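Drallura Lesekonto – Handbuch für Leserinnen und Leser
Abschnitt 4: Ein Hörbuch oder E-Book ausleihen und auf dem Lesegerät einrichten

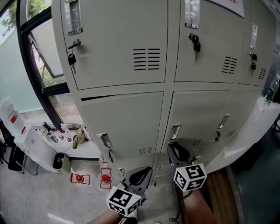

Dewanti Liem meint dazu, man solle sich beim ersten Mal ruhig eine halbe Stunde nehmen und am besten gleich mit einem Krimi anfangen, dann bleibe man auch bei der Einrichtung dran, weil man ja wissen wolle, wer es war. Dem schließen wir uns gerne an! Falls Sie noch keinen Lieblingskrimi haben: Die Trunine-Reihe liegt mit allen 11 Bänden im Verzeichnis bereit, und der erste ist fast immer verfügbar.

Vor dem Start brauchen Sie Ihre Lesernummer und ein Gerät, auf dem noch mindestens 600 MB frei sind (für ein einzelnes E-Book reicht viel weniger, Hörbücher sind aber recht hungrig).

1. Öffnen Sie die Drallura-App und tippen Sie auf »Anmelden«. Geben Sie die Lesernummer ohne Leerzeichen ein, danach Ihr Kennwort.

2. Wählen Sie unter »Meine Bücherei« den Eintrag Gotodside. Wer schon vor der Umstellung dabei war, findet dort auch die alte Merkliste wieder.

3. Suchen Sie nach Titel, Autorin oder Reihe. Bei Reihen lohnt sich der kleine Schalter »nach Band sortieren«, sonst landet man leicht mitten im vierten Fall und kennt den Mörder aus dem dritten.

4. Tippen Sie auf »Ausleihen« und bestätigen Sie die Leihfrist.

5. Warten Sie, bis der Balken unter dem Umschlagbild vollständig gefüllt ist, und öffnen Sie das Buch dann einmal, solange Sie noch im WLAN sind.

Hinweis: Ist ein Titel gerade verliehen, erscheint statt »Ausleihen« die Schaltfläche »Vormerken«. Sie bekommen eine Nachricht, sobald Sie an der Reihe sind, und haben dann bis zum folgenden Donnerstag Zeit, das Buch abzurufen.

Achtung: Melden Sie sich während des Ladens bitte nicht ab. Der Titel gilt sonst als ausgeliehen, lässt sich aber nicht öffnen. Ist es doch passiert, hilft »Konto abgleichen« in den Einstellungen. Erscheint danach die Meldung 47, löschen Sie den Titel vom Gerät und laden ihn neu; Ihre Leihfrist läuft dabei unverändert weiter.

6. Zum Übertragen auf ein Debnath-Lesegerät verbinden Sie beide Geräte mit demselben WLAN und tippen auf »Senden an«. Den vierstelligen Code, der auf dem Lesegerät erscheint, geben Sie in der App ein.

Lesezeichen und Notizen wandern mit, Schriftgröße und Zeilenabstand stellen Sie auf dem Lesegerät neu ein. Wie das geht, steht in Abschnitt 5.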